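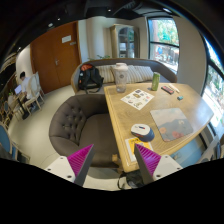 What is the seating area table supposed to be for? Coffee, and the occasional meeting of three people or fewer, according to the floor plan we all agreed to.

November, 4:10 pm. Spent the slow part of the afternoon on the table by the sofa. It has become the place where small things go to retire. Today's residents: a drinking bottle, a green can, a sheet of stickers, a yellow and white card, a mat with coral flowers on it, a pen-like thing, and something rounded in white and navy that I'm calling a mouse until somebody claims it or corrects me.

Rule from the Citholm move still stands: anything left on a shared table gets 7 days, then it goes in the lost tray. The lost tray currently holds more than 10 items, including the Luketti shelf keys we paid to replace in the spring. So the system works, in the sense that things go into it.

To do:
- Stickers to the supply drawer, room 215. Ask first. People get strange about stickers.
- Bottle to the kitchen. If it's yours, please put a name on it, somewhere away from the logo.
- Card: read both sides before tossing. See Bednárik warranty, last year.
- Mat can stay. I like the flowers and I'm the one writing this.

Wiped the pale wood near the corners with the Hustum oil soap, one capful to a bucket. Two capfuls leaves a film, which I knew, having written it in this same notebook in March. Want to try the small tray idea again next week, with a shallower tray this time so it fills up sooner.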